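Landscape Crew Member and Irrigation Helper (2 openings)
Molefe Grounds & Garden

Molefe Grounds & Garden is hiring for the coming season. We install and maintain planting beds, lawns, low walls and drip irrigation for homes and small commercial properties. Both positions are full time and start in January. The crews work out of our yard on Endska Road, and most job sites are within a half hour's drive.

The crew member position reports to Refilwe Mahlangu, who runs installation. The irrigation helper works under Sipho Cele and spends most of the week on new drip lines, valve boxes and repairs. In the slow weeks of winter both positions help with pruning, leaf removal and equipment cleanup. 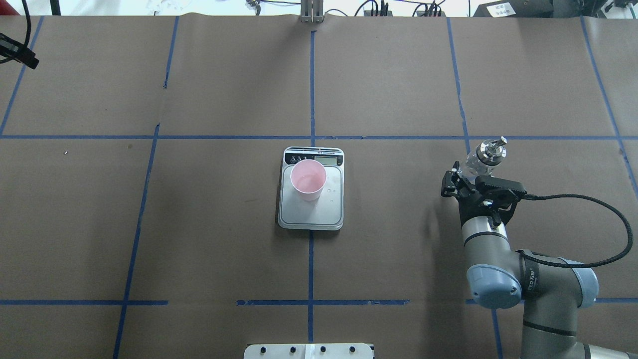
Crew member duties:
Digging, grading and edging beds by hand and with a walk-behind machine
Planting trees, shrubs and perennials from a plan
Spreading mulch, gravel and compost
Laying sod and seeding bare areas
Loading and unloading the trucks, and keeping the trailer in order
Mowing and string trimming on maintenance days

Irrigation helper duties:
Trenching, and backfilling after inspection
Cutting and gluing PVC, and setting emitters
Locating and repairing leaks
Programming basic controllers after training
Marking up the site plan so the office has the true location of each line

We have a large amount of work scheduled at the Plitotden townhomes, where the old spray heads along the front walks are being replaced with drip. Whoever is hired as irrigation helper should expect to be there most days until it is finished. Parking at Plitotden is limited, so the crew rides over together from the yard.
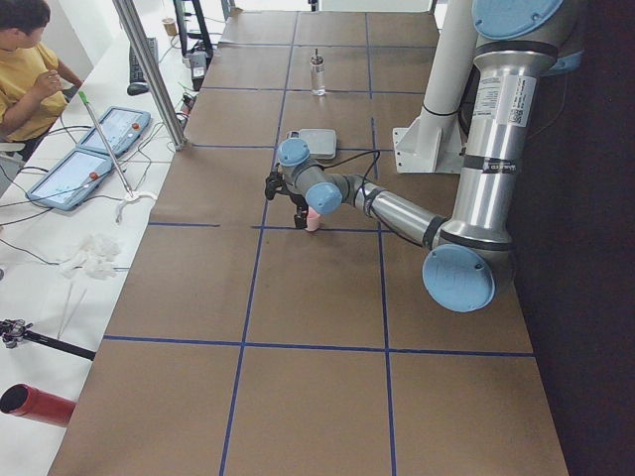
Work table with blue tape lines on brown paper.

What we ask for:
You must be 18 or older and legally able to work in the United States. You need to be able to lift 50 pounds repeatedly and work outside in heat, cold and light rain. A valid driver's license is required for the crew member position and preferred for irrigation. Experience is helpful for either job. We will train a person with none if they show up on time and are willing to learn plant names. Spanish is a plus.

Pay and hours:
Crew members start at $19 an hour and irrigation helpers at $20. Time and a half is paid after 40 hours. The normal day is 7:00 to 3:30 with a half hour for lunch, Monday through Friday. There is occasional Saturday work in spring, which is offered first to people who want it. New hires get 16 hours of paid training in the first month, covering equipment, trailer backing and pesticide safety. We supply gloves, eye and ear protection, and rain gear. You supply your own boots.

Paid time off begins after 90 days. Anyone who earns a state pesticide applicator license while employed here gets the test fee back and a raise of a dollar an hour. 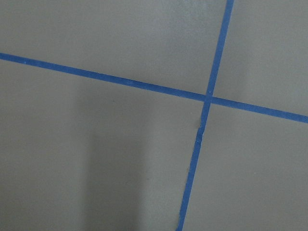 How to apply:
Stop by the office at the yard between 8:00 and noon on a weekday and ask for Nosipho Mofokeng, or leave a completed application in the box by the side door. Applications are on the counter inside. Please list your last two jobs and a phone number for someone who supervised you. A resume is fine but not needed.

Interviews are short and are held at the yard. Second interviews include a paid half day with a crew. Wear boots.

Posted 2024-09-10. Open until filled.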